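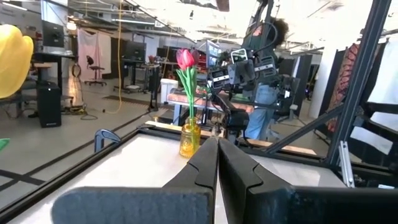
Home & Decor > Reviews > Faux Flowers

6 min read

I bought the Plandum single tulip and the small ribbed vase from Jurkau in the same week, and I have been living with the two of them together since February. They are sold separately by different companies, but a lot of people seem to pair them, and the store I ordered from even listed them side by side. I'm reviewing them as a set and pointing out where one is better than the other.

First, the tulip. It's a single stem with one closed bloom in a pink-red, and two long green leaves. Plandum sells it in four colors. I looked at the white and the yellow in the store and thought both looked flat under the lights. The pink-red has some variation in it, a little darker toward the bottom of the petals, and that helps a lot. From across a room most visitors take it for a real flower. From two feet away they don't.

The bloom doesn't open. Some buyers complain about this in the store reviews, and I think they were expecting something you can shape. It's molded closed and stays closed. I prefer it that way. Open fake tulips show you the middle, and the middle is where cheap ones fall apart.

The leaves can be bent. There is wire in them, and out of the box mine were pressed flat against the stem from shipping. It took a few minutes to pull them out and curl them to either side. Do it slowly and start from the bottom. I creased one of them by rushing, and the crease is still there if you know where to look. The wire holds its position well. I haven't had to redo it except once after a move to another shelf.

The stem also has wire and is longer than you need for a small vase. Plandum says you can trim it, and you can, but not with kitchen scissors. I used side cutters. Measure twice, because an inch too short and the flower sits with its chin on the rim. I cut mine down in two passes and left the bloom fairly high. It looks more like a tulip that way, a bit too tall for what it's standing in.

Now the vase. Jurkau calls the color honey. I would call it amber, or amber-yellow in daylight. It's glass, with a ribbed texture you can feel with a fingernail, and it's small. I want to stress small, because the photo on the box has nothing next to it for scale and I was expecting something bigger. It holds one stem. It could hold two thin ones. If you have a bouquet, buy something else.

The ribbing does a useful job with fake flowers. Clear glass shows the cut end of the stem and the fact that there's no water, and the textured glass blurs both. I tried the same tulip in a plain clear bottle for a few days and it looked much worse. You saw a green plastic rod standing in air.

My one real complaint about the vase is weight. With a tall stem in it, it tips more easily than I'd like. I knocked it over twice in the first month, once with a sleeve and once by opening a window behind it. It survived both times, but both times it landed on a rug. I have since put a layer of aquarium gravel in the bottom, and it's noticeably steadier. Small pebbles or coarse sand would do the same thing. I think Jurkau should have made the base thicker.

Color is where the two work best together. Pink-red, green and amber is a warm mix, and it shows up well on a plain white surface. I have moved the set to a few places by now - a dark dresser, a wooden shelf, a white desk - and the white was the best of them by a good margin. On the dresser the vase went brown and dull. On the wooden shelf it more or less blended in. If all your furniture is dark, I'd look at the clear or pale green version.

Cleaning is easy for the tulip and annoying for the vase. Dust comes off the petals with a dry makeup brush, and the leaves can be wiped with a damp cloth. The vase collects dust in the grooves. A cloth skips over it. I take the stem and gravel out and wash the glass in the sink with dish soap and an old toothbrush, every six weeks or so. Let it dry upside down or you get spots inside, and the neck is too narrow for a towel.

I've had no fading that I can see. The set spent most of the spring near a south-facing window, and I compared the bloom with a new one in the store in June. They looked the same to me. I can't say how it will look after a couple of years. A faux peony I own from Van der Linden turned a sort of tea color in its second summer, and it looked fine in the first one too.

There was a smell at the start. The tulip had a plastic odor when I opened the package, strong enough that I left it on the balcony overnight. It was gone within three days.

For comparison, I also tried the Grusstead tulip, which costs less. Its petals are a thin fabric with a visible seam, and the edges started to fray. The leaves have no wire, so they go where they want. It's fine in a bunch of ten, where no single flower gets much attention. On its own I would pay the difference for the Plandum.

Ratings, out of 100:

Plandum single tulip, pink-red: 84
Jurkau ribbed vase, small, honey: 76

The vase loses most of its points on the light base and a few on the dust. The tulip loses a few for the smell, and a few for a stem that really needs proper cutters, something the packaging doesn't mention.

I'd buy both again. I have already ordered a second tulip for the hallway, and that one is going into a heavier vase I already own.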